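Home | News | Work & Tech | Local | Archive | Contact

The robot at Ustik's prep room gets its own shift

2022-01-30

I'd been meaning to get over to the Ustik lab for weeks, and I finally did, and I have to say it was a lot more fun than I expected from a place that mostly handles sample cups! Ustik does prep work for bigger labs (the unglamorous part – sorting, wiping down, clearing away, getting the next batch set up), and since August they've had a robot arm doing a share of it. The arm was set up by Tavero, a small outfit two towns over, and the software that teaches it comes from Wibisono. If you've never heard of either one, neither had I.

What the arm does is table work. It picks up cloths and moves cups and puts things back where the next person can find them. On a busy week the room goes through 2000 cups, and until last summer every one of them got handled by a person, usually a person standing up. There are 18 people on the prep staff, and four of them now spend part of their day with the arm, showing it how to do things and fixing what it gets wrong. They call that "sitting with it," which I loved.

Cloth is the hard part, I'm told. A cup is a cup, but a crumpled gown lands differently every time, and the arm has to find a bit of it worth grabbing. Put a cup of liquid next to the gown and you've got a pretty good test, because pulling on one can easily mean knocking over the other. The staff have strong opinions on which fold to go for. I was there long enough to pick up a few myself!
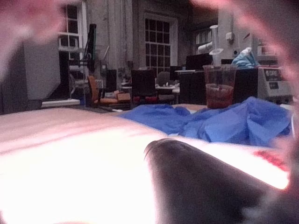
One of the evening prep workers told me that the arm hadn't made the job smaller so much as moved it around, and that she goes home with less of an ache in her shoulders but a more tired head. She used to be able to think about dinner while she cleared a table, she said, and now she's watching for mistakes the whole time. She'd like the pay to catch up with that, and she'd like it in writing.

That came up with almost everybody I talked to. The four who work with the arm got five days of training from Tavero and a new line on their badges, but so far they're on the same pay grade as before. Management says a new grade is being worked out for spring. No one has been let go, and the manager I spoke with said there's no plan for it – though two people who left in the fall haven't been replaced, and folks have noticed.

The schedule is the other big change. Late shift used to mean staying until every table was clear. Now the last hour can go to the arm, with one person in the room, and the rest can head out. Parents with little kids are thrilled. The ones who counted on that extra hour of pay, less so.

Fevent, the company that owns the building and a second lab across the parking lot, is thinking about putting an arm in there too. The staff on that side have asked to come over and try this one first, and a visit is being set up for next month.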